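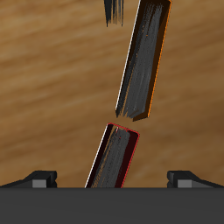

Pune, December 13, 2022

Reconciled the well log today. The Hegde bore has now been read twice a day since April, apart from a gap of 20 days when the float stuck and I kept writing down the same depth without questioning it. Those rows are struck out. I did not interpolate.

The pump counter stands at 3,351 hours. Divya D'Souza holds that the drop in the water table follows pump hours and nothing else. I plotted one against the other and the fit is poor — the level falls fastest in weeks when the pump hardly ran, so a neighboring bore is the better suspect.
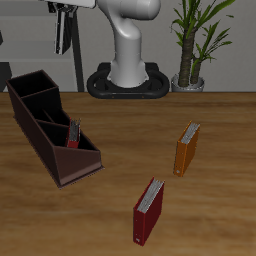 The conductivity probe also drifts. Against the reference solution it read 97 percent of the true value, low both times. I applied a flat correction to everything after the last calibration and wrote the factor inside the cover of the log. A linear correction would be more accurate, but I have no midpoint to support it.

Rekha Joseph wants the old readings kept in feet. I have kept them in feet in the left column and added meters to the right. Conversion done by hand for the first 2 pages, then in the spreadsheet. One transposed digit found.
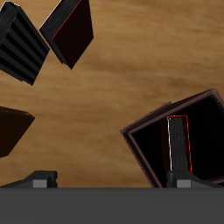 Books and an open box on the table.

Still open: whether the Stunero valve leaks back after shutdown. The level recovers too quickly in the first ten minutes, then flattens. A leaking check valve would give that curve. So would water draining from the riser pipe, and I cannot separate the two without pulling the pipe.

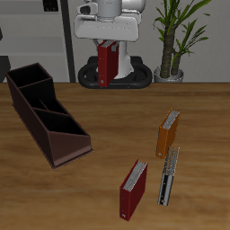
Desk organizer at left, binders at right.

Evening reading taken late, by flashlight. Tape wet to the third mark above the last one. Entered as read. New battery needed for the probe before the next calibration.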